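4. What people told me about the kitchen table

I went into this part of the study thinking I would be writing about money. I had asked 24 households in Stindent to talk to me about how they handle bills, letters, school forms and all the other paper that comes into a home, and I had a nice tidy set of questions about late fees and reminder notices. By the second interview the questions were mostly in my bag. People wanted to talk about where the paper lives, and I wanted to hear it.

So this section is about places. I use "landing spot" for wherever a piece of paper goes first when it comes through the door, and "resting spot" for wherever it is when somebody finally deals with it (or doesn't). Quaye uses the word "station" for both, which I tried for a while and gave up on, mainly as I kept having to say which station I meant.

4.1 Landing spots

In 14 of the households the landing spot was the kitchen table. I had expected the hallway to win, and I'd even sketched out an argument about doors and thresholds that I was pretty fond of. Oh well! The hallway people were there too, but they tended to move things on to the kitchen within the day, so even their mail ended up next to the butter.

Beca James has lived in her house for longer than I've been doing research, and she was very clear on the subject. "If it's on the table I can be mad at it," she told me. "If it's in a drawer it's just gone." I heard versions of this again and again. The table is where you eat, so the paper gets in your way, and getting in the way is what makes it work. Osian Bowen moves his to one side for supper and moves it back afterward, every night, and he doesn't think of this as a chore at all. When I asked how long it takes he looked at me like I'd asked how long it takes to sit down.

There's a cost, of course. Several people mentioned stains, and one permission slip went to school with gravy on it. Two couples had what I'd call a standing disagreement about piles, where one person reads a pile as "being handled" and the other reads the same pile as "a mess." I come back to the couples in section 5, so I'll leave them alone for now.

4.2 Sorting, and who does it

I asked everyone to show me the last piece of paper they had dealt with and walk me through it backward. This worked better than asking about habits, which people describe in a kind of New Year's voice. Going backward, I got the real thing: it was on the table, then under the fruit bowl, then in Eluned Price's coat for a week in May, then paid.

Sorting was nearly always one person's job, even in homes where both adults said they shared it. The sorter knew what was in each pile without looking. The other adult knew there were piles. I want to be careful here, as my sample is small and from one town, and Marta Levchenko (who read an early draft and was kind about it) pointed out that I interviewed the sorter alone in most homes. Fair enough. I went back to 3 of them and talked to the other adult, and the picture didn't change much, though I got some very different stories about the fruit bowl.

4.3 Trays and other containers

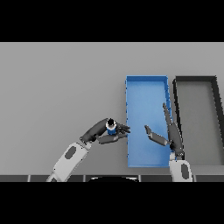
Figure 2. A tray on a tabletop.

Containers were the thing people bought when they felt bad about the table. Nearly every sorter had tried one at some point, a basket or a box file or one of those stacking things, and most had a dead one in a closet. What seemed to matter was whether you could see into it from a chair. The low walls on the blue tray in Figure 2 are the sort of height people spoke well of, and the long narrow shape would suit a stack of letters, with plenty of bare gray tabletop left over beside it for plates. Elis Probert had gone for a deep lidded box instead and told me, laughing, that it was where letters went to retire. I've coded his as a resting spot.

The open containers that lasted had another thing in common, and it was that they stayed on the table. Once a tray moved to a shelf, even a shelf in the same room, the paper started landing on the table again within weeks, and the tray filled up with batteries, tape and takeout menus. I don't have enough cases to say whether size makes a difference. I'd like to follow that up with the second group of households, where more of the mail is coming by phone and the landing spot is a good deal harder to point at.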